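Questions and Answers About Laminate Floors

Fudunport Floors — Help Pages

We receive many letters with the same questions, so we collected the answers on one page. If your question is missing, please write to us or come to the shop in Brarnberg. We are open until six in the evening.

Choosing the floor

Is laminate the same as wood?

No. Laminate is a board of pressed wood fiber with a printed picture of wood on it, and over the picture is a hard clear layer. Real wood you can sand and oil again. Laminate you cannot sand, because the picture would go away.

Which series do you sell?

At the moment we keep two series in stock. Brimex is the simpler one and it has mostly calm, light colors. Charvát is thicker, with more mixed colors in one package, and it feels a little more quiet under the foot. Both have the same click system, but please do not join one series to the other. The edges look similar and they do not fit well.

I have a small room. Should I take a light color?

Many customers ask this. A light floor helps in a room with one window, but it is not a rule. A mixed floor with brown and gray boards hides dust and crumbs much better than a very light one or a very dark one. Take home a sample board and look at it in the morning and again in the evening with the lamps on. The sample is free for one week.

How much should I order?

Measure the length and the width of the room and multiply them. Then add a little for cutting. For a simple room we add one package, for a room with many corners two packages. Closed packages can be returned to us within 65 days, if you have the receipt.

The pattern and the direction

In which direction should the boards go?

Usually along the light, so from the window into the room. In a corridor we lay them along the long side. With the light coming across the boards, every joint is easier to see.

Why are the short ends not in one line?

A floor where all short ends meet in one line is weak and it opens with time. The ends must be moved from row to row. For our boards we ask for at least 600 mm between the short joint of one row and the short joint of the next row. Start the second row with a cut piece and the rest comes almost by itself.

Some boards have big loops and others have straight lines. Is it a mistake?

It is not a mistake. The print copies different cuts of a tree, and the loops with the arch form are called cathedral grain. Before you start, open three or four packages and mix the boards, so two boards with the same loops do not lie side by side.

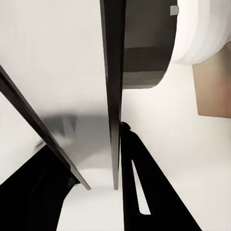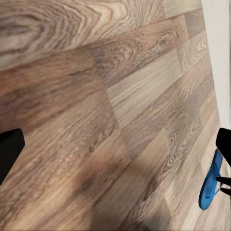 Laying the floor

Must the packages rest before the work?

Yes, 48 hours in the same room, lying flat and closed. Do not put them standing against the wall — they can bend.

Can I lay laminate on old tiles?

You can, if the tiles are flat and none of them is moving. Put the underlay first. On old carpet you cannot lay it, also not on a thin one.

How big must the gap at the wall be?

Leave 10 mm at every wall and also at pipes and door frames. The baseboard will cover it later. Fix the baseboard to the wall, never to the floor.

Cleaning and small damage

Can I use a steam mop?

Please do not. The steam goes into the joints and the edges become swollen. A cloth that is well wrung out is enough, with warm water and a few drops of a mild soap.

I have a scratch. What can I do?

For a small scratch there is a wax pencil, article 1040 in our list. Warm it in the hand, fill the scratch and take away the rest with a plastic card. For a deep hole we have the repair set, article 1174, with several colors that you can mix.

One board is broken in the middle of the room. Must I take out everything?

Not always. Near a wall it is easier to open the rows up to the bad board and close them again. In the middle of a big room a floor layer can cut out the one board and glue in a new one. Keep a few boards from your order for this case, as colors change a little from one production to the next.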